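# Rondley two-finger grippers, pair: good hardware, bad pressure fault

23 Aug 2022

We bought two of these for hose assembly at the Orellana shop, where a two-arm cell pushes corrugated hose onto tapered connectors.
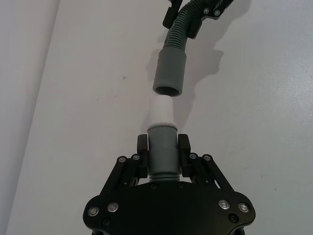
*Hose cuff lined up over the white connector, gray fitting in the lower gripper.*

The linkages are stiff and the pads close evenly. Setup took a morning, mostly cable routing. For the first 39 cycles I had no complaints.

Then the lower gripper started losing force under load. The arm pushes down, the fitting slips between the pads, and the controller still reports a good grip. On cycle 73 the fitting tipped sideways and the upper arm kept pushing until it hit its own force limit. We scrapped the connector and scuffed one pad.

The log showed the motor dropping to holding current too early. Halum, who sold us the pair, sent new firmware. It helped, but I still saw two slips in the next 140 cycles, both with no alarm. A missed alarm is the part I care about – people reach into that cell to clear jams.

For now we run the push at half speed and check position with a separate sensor on the Drullo controller. Don't rely on the grip signal alone.

The manual covers mounting well and has one paragraph on faults. Spare pads ship quickly.

Three stars out of five. Fine for pick and place. I would not buy it again for insertion work until the grip signal is fixed.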